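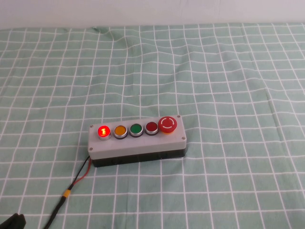 Fig. 1 – Operator box on cell bench, left-hand red lamp lit.

Ticket: Prantl cell, button colours and stop function
Opened: 26 August 2022
Status: open, awaiting parts
Priority: medium

Reported: left-hand red pushbutton is lit. Operators disagree on whether it means "fault" or "stopped". The box carries two red pushbuttons as well as the red mushroom head, and none of the three is explained on the cell card.

Checks so far:
Emergency stop pressed and released by twisting, 16 times. Drive power dropped each time. Release alone did not restart the arm, as the site rule requires.
Skamis controller log read back. 18 entries for the red lamp, all tagged "hold", none tagged "fault".
Lead checked for continuity with the supply off. No break found.

Finding: the wiring is sound. The fault is in the marking. Our house rule keeps red for stop and emergency, yellow for abnormal state, green for normal. A hold state shown in red goes against it.

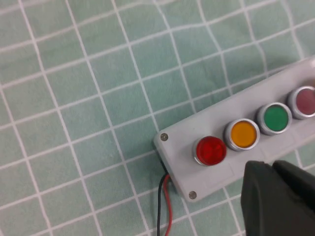

Can the hold signal be moved to the yellow button without revalidating the stop circuit?
The lamp output is separate from the stop circuit, so moving it needs a function test and a new line on the cell card only.

Action 1: move hold to yellow in the Kurnero configuration. Keep the old file.
Action 2: fit legend plates to all four pushbuttons. Ordered from Plollance, part not yet in.
Action 3: leave the dark red button unassigned until its function is agreed. Do not use it as a second stop.
Action 4: repeat the stop test after any change to the box, with the arm at 80 mm/s or slower.

Note for next shift – the stop test interval stays at 4,000 cycles. Log the count before you press, then the result. Clear a hold from the controller only after checking that the arm's path is free.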